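Trultar Robotics Purchasing Office
Equipment planning thread, March

1/ The Zitville site has completed its review of tabletop arm stations for the coming budget year. A summary of the main points follows.

2/ The request covers 2 stations, each with a pair of arms, a framed table and wrist cameras. Sarita Pathak prepared the specification.

3/ Quotes were received from Khurana and Prulport. Delivery terms were close. Spare parts were not — Prulport lists gripper fingers only as a full set.

4/ Small items are now budgeted separately: cable, zip ties, baskets, pots, artificial flowers, pencils. The list runs to 13 lines and totals $371 per station.

5/ Staff time for setup and calibration is set at 656 hours for the year. Shivam Malhotra will approve any change to that figure.

6/ Arranging flowers and sorting desk items remain the reference tasks for both stations. 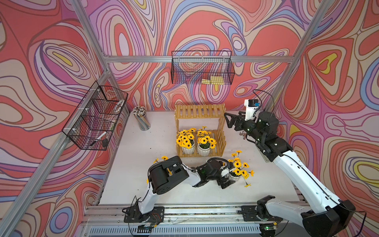 Should spare grippers be bought with the arms or later?
With the arms. A later order carries a second shipping charge and a longer wait.

7/ Comments on the draft budget should reach the purchasing office by noon on Sunday. Revised quotes will be posted in this thread.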